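Keep the ugly toothbrush

Bathroom stuff has gotten too pretty and I'm tired of it. Went looking for a plain manual brush last month, two stores, and half the shelf was slim matte sticks in oatmeal and sage. Brindar sells one that's basically a chopstick. Smooth all the way down. Looks great in a cup. Try holding it at 6 a.m. with wet hands and foam running to your elbow.

A toothbrush is a tool. Tools get grips. Nobody wants a satin hammer.

And the price! 26 dollars for the Zivow set, two brushes and a little dish. The dish is nice, I'll give them that. I bought it. Used it nine days, dropped one brush behind the toilet, went back to rubber.

Gray plastic, loud green rubber, ridges on the neck. Yes it's the color of a highlighter. Good. You can find it in a dark toilet bag, you can tell it from your husbands, and your thumb knows where to go without you being awake yet.

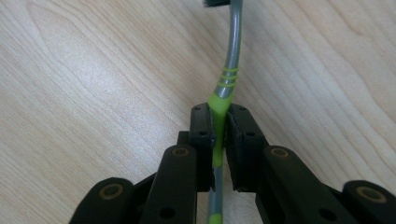
Fine, but the rubber is the first thing to go gross, wrote Siddiqui under my last post, black gunk in every groove by June, and a smooth handle just wipes clean. Fair point. I rinse mine and stand it up to dry, and then it gets swapped out anyway, you're not leaving it to your grandchildren.

What I don't buy is that easy to wipe has to mean hard to hold. Cletari used to make a fat one with a soft thumb pad, cheap, hideous, discontinued of course. I'd take teh whole shelf of them back tomorrow.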